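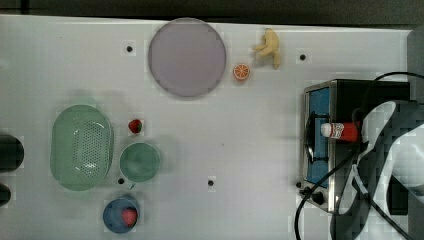
Posted by Pirjo Saarinen in Kitchen and Table Play, 2025-02-12

Topic: Play kitchen table for word practice, too many things or too few?

Hello everybody. I have read this forum for a long time, but I write for the first time, so please excuse me if I put this in the wrong section.

I help with a small beginner language group in Lurville. There are seven adults in the group and we meet for two hours. In January we finished the words for family and clothes, and now comes the kitchen. My colleague and I decided that we do not want picture cards again. We want things that a person can take in the hand: "Put the strawberry in the bowl," "The plate is next to the orange," and so on. The goal is 100 words before the summer, which is perhaps too brave.

We have now a large plate in light purple, a banana, half an orange, a strawberry, a green colander, a blue bowl and some other small dishes. There is also a toaster oven, which takes its own good part of the table, and for the moment the bottle lives on top of it. I like this, because "on top of" is a difficult one for my group, and the bottle is easy to see there.

I have two worries.

The first is the space. The table is 80 cm deep, and I put the plate far back in the middle so that the front part stays free for moving things. But then people who sit in front must stretch over everything to reach it.

The second is the ketchup. Should it lie or stand? My colleague says that in a real kitchen it stands, and we teach a wrong picture when it lies down. I say that when it lies, you can read the label from your chair. Here I had it across the middle, between the fruit and the bowl, and I thought it divided the table in a useful way. You have the colander on one side of it and you can ask "Which things are near the ketchup?"
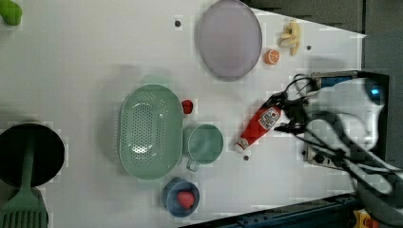 What I would like to ask you

Do you keep everything on the table from the beginning, or do you bring the things one by one?

Do you mind that the sizes do not agree? The colander is very big beside a strawberry.

And does somebody know a good way to close small holes in a white table top? Ours has a few, black and round, and my eye goes to them all the time.

Thank you in advance.
Pirjo

oatmeal_olga wrote:

Welcome! Nice colors. The pale green and the light purple are easy on the eyes, and the orange stands out well against the white.

My opinion: too many things for beginners. I would begin with the plate, one fruit and one bowl. When these go well, add the colander. "Colander" is a word that many people do not know even in their own language. My husband calls it "the thing for spaghetti" and he has cooked for many years.

Lehtinen_fan wrote:

I do not agree with Olga. A table with three things is a test. When there is more on it, people begin to talk by themselves, "what is this one," "where is the spoon," and you have your lesson. I would leave everything and even add a knife and fork.

For the holes: I bought little plastic caps at Lehtinen, the hardware shop, for an old desk with the same problem. You push them in with the thumb. Measure the hole first, I came home with the wrong size two times.

oatmeal_olga wrote:

I did not say three things forever. I said begin with three things.

Lehtinen_fan wrote:

OK, then we disagree only about the first lesson.

marja_k wrote:

About the ketchup, please let it stand. I work in a school kitchen and a bottle on its side makes me nervous, also when it is only for practice. It will roll to the floor the first time somebody pushes the table.

Also, can you move the oven away? It is a nice thing to have, but you pay for it with the whole right side. I would put it on a small table of its own and carry it in when you come to "open," "close," "hot" and "turn on."

Pirjo Saarinen wrote:

Thank you for so many answers!

Marja, I understand you about the rolling. I tried to think where else the bottle can be, and I still come back to the top of the oven. I turned the white cap to the middle of the table, so the hand comes from the right. My group has learned "on the left" and "on the right" very well, but "on top" they mix with "over" and "up." A bright red bottle high on a thing is something they remember.

About the oven, I am less sure now. You are right that it is heavy for the eye. But if I take it away, there is nothing tall, and everything is flat dishes and fruit.

Olga, I will try your way with the plate, one fruit and one bowl. I think I will take the banana, as it is the same word in so many languages and it gives courage.

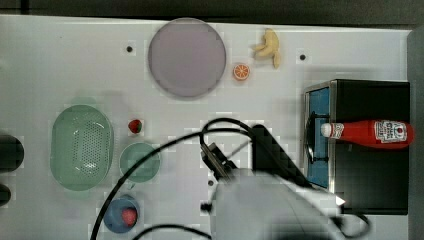
Ville Juntunen
Moderator, Kitchen and Table Play

I moved this thread out of Newcomers, it belongs better here. Two remarks from me.

The distance between things matters more than the number. In Pirjo's layout the plate, the banana and the orange are close together at the back, and this is good for "next to" and "behind." The colander with the strawberry at its side is another small group. If you spread everything evenly, you lose such groups, and then every question has the same answer.

The second remark is about fruit. Please be consistent with what lives in the blue bowl. If it is a fruit bowl, keep it a fruit bowl for the first weeks. Adults also build a picture of the table in the head and it helps them to find the word.

I would not use caps for the holes. Caps stick up a little and small dishes will stand crooked on them. White furniture wax from a stick (I use Zerkon, other ones are fine too) gives a flat surface. Do it in two thin layers and scrape with an old plastic card.

Lehtinen_fan wrote:

Wax falls out of a deep hole. Ask me how I know.

Ville Juntunen wrote:

Then you put a piece of paper in the hole first. But I agree that for a deep hole it is more work.

basard_mum wrote:

Or leave the holes! We had a table like this in the club room in Basard and the children used the holes as places. "Put the cup on the dot." It was the best game of that year and it cost nothing. With adults it works also, if you do not make it sound childish.

Pirjo Saarinen wrote:

This is a very good idea and I am a little ashamed that I wanted to hide them. I looked at the table again with this in mind. There is a dot to the left of the plate and another on the right of the banana, so I can say "the dot between," "the dot beside," "the nearest dot." The small green bowl has one just below it. 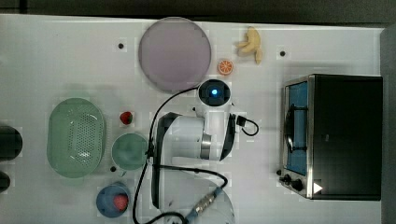
I will also keep the strawberry in the blue bowl as Ville says, and leave the second one alone on the table by the colander. Then I have a pair for "in" and "on" with the same fruit, and the group must listen to the small word and not only to "strawberry."

What I have not solved is the banana. The peel is open, and my colleague wants to use it for "peel" and "peeled," but I find this too early. Has anybody taught these to beginners?

oatmeal_olga wrote:

Too early, yes. Teach "open" first. You can open a banana, everybody will understand you.

marja_k wrote:

I would teach it. It is a kitchen word and people need it on the first day in a kitchen job. But please write "peel" on the board, my workers always write it with "ea."

And stand the bottle up.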